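Rurmont is a style of plain household table named after the valley town where it was first made for sale. The type is known for a pale, lightly finished top and very little ornament. It was built mainly for kitchens and workrooms, and later for schools.

History

The earliest known Rurmont tables came from the Wester workshop, which supplied farmhouses in the upper valley. Tops were left pale, and owners scrubbed them with sand and soap. A rival shop, Krishnan, began selling a narrower version with a drawer at one end. An inventory of the town school lists 38 of these, most of them bought secondhand.

Production moved to the nearby village of Droro after a fire at the Wester building. The new shop employed 69 people at its peak and sold its tables by mail.

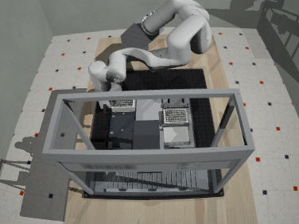
Computer rendering with a light wooden table.

Construction

A traditional top is made of boards joined edge to edge and held by 2 cross battens underneath. The battens sit in slots, so the boards can swell and shrink with the seasons. Legs are square and taper on the inner faces only. Older tables were finished with wax, while later ones usually have a clear oil.

Collections

The furniture historian Marlina Rondonuwu cataloged 351 surviving tables, many still in use in private homes. The Rurmont town museum keeps a small group on display and closes its furniture rooms each October for cleaning.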